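About Treledwood

Hi, and thanks for stopping by! I started Treledwood in my garage in Guvthorpe with $2,000 and two secondhand saws, and I still can't quite believe it's my job. I make cutting boards, shelves and toy blocks - plain stuff, meant to be used.

I moved to the Irkport shop one February and I've been sweeping it ever since.

What I like working with

Light woods, mostly. Beech is my favorite, with that fine tan grain.
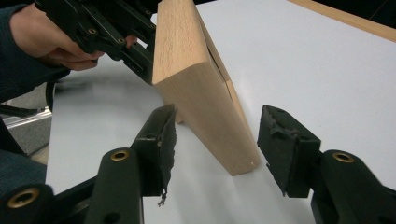 Come visit

I'm next to Carrillo Hardware. Ring the bell twice - the planer's loud!

Last updated: December 16, 2023

Comments

Love my board, two years and going strong!

Do you ship to Guvthorpe?

Recent posts
- Oiling a dry board
- Moving day in Irkport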